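Foltcombe Workshop Notes: taking an old desktop apart without losing your temper (or the screws)

I've stripped down a fair few old desktops now, and most of what I know came from doing it badly first. My worst was an Atley tower I bought for 50 quid in January. I had it in bits on the kitchen table in an evening and then spent a fortnight finding the bits.

Lay the case on its side before you do anything. Plug out, side panel off, and touch bare metal on the case before you touch anything else. I do this every few minutes because I'm forever wandering off to make tea.

Give every part a place. I used to pile things on a tea towel, which is fine until you pick the tea towel up. A tray with its own slots is so much better! Mine at home is a cutlery tray from Tresis with bits of foam glued in, and it cost me next to nothing. Drives go at one end, memory in the long slots, and the processor gets a corner all to itself.

Memory is the easy one. Push both end latches outwards, lift the stick straight up and hold it by its edges. With the processor, raise the lever fully first, then lift it out level, and don't go poking about in the socket (I bent a pin once and I still think about it).

Graphics cards catch people out. There's usually a screw or clip at the bracket end AND a little catch on the slot, so if it won't budge, go and look again before you tug. Drives often sit in plastic rails, and I leave those on until the very end.

Open tower and parts tray first, then the grey board with its drive, processor and card:

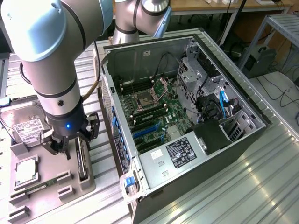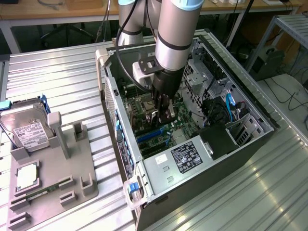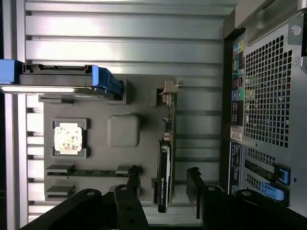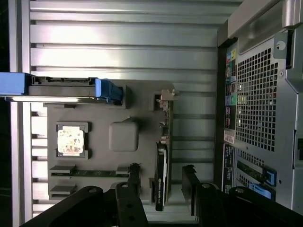
Screws next. I use 4 jam jar lids, one for each stage, lined up left to right in the order I took things out. Going back together I just work from right to left.

Dust is best done outdoors with a soft paintbrush. Keep the hoover well away from the board, and leave the power supply shut, please, however grubby it looks through the grille.

Last thing, put the side panel somewhere you won't kneel on it. Mine has a dent.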